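Bremora Launches Meeting Timer That Tells You What the Meeting Costs 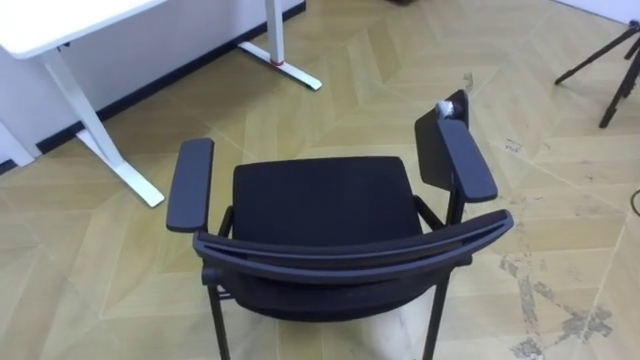
Bremora, the small software company behind the Trumico shared calendar, today released Gisano, a meeting timer with one unusual feature: it shows everyone in the call how much money the call has used up so far.

Gisano takes the number of people invited, multiplies it by an hourly rate the customer picks, and puts the running total in the corner of the screen. The total goes up. There is no setting to make it go down, although early customers have asked.

"We tried it on ourselves first and it was a rough morning," said Bindu Kulkarni, chief executive of Bremora. "We spent $1,234 deciding what color the total should be. It's gray."

The company tested Gisano over the summer with 55 teams at firms in shipping, insurance and dental supply. Those teams held 696 meetings with the timer running. Bremora does not claim that any of them were good meetings. It does report that the weekly catch-up at Yeh, a freight broker and the first paying customer, now ends before lunch.

"People used to say 'one more quick thing' and we would all sit back down," said Chi-keung Chow, office manager at Yeh. "Now they look at the corner of the screen and send an email. I get a lot more email."

Gisano also includes a Wrap It Up button, which any guest can press without giving a name. After two presses the timer plays a soft chime. Product lead Siu-fong Yip said the chime went through many versions, including one that testers found "too hopeful" and another that made a dog in accounts leave the room.

Customers who would like to know less can switch on Gentle Mode, which replaces dollars with sandwiches. The price of a sandwich can be set by region.

Gisano works with the Trumico calendar and runs in any current web browser. It is free for teams of up to 2 people, a group Bremora admits may be able to settle things by talking. Larger teams pay a monthly fee, listed on the Bremora website - where, after some debate, the company has also listed what it cost to agree on the fee.

A version for phones is planned for October. Kam-wah Hung, who runs engineering, would like it noted that October was chosen in a meeting he did not attend.

About Bremora
Bremora makes calendar and scheduling tools for small and midsize offices. The company is privately owned and has a standing rule against standing meetings.

Media contact
Chin-lung Chu, Bremora press office
Interviews by phone, 10 a.m. to 4 p.m. Please keep them short.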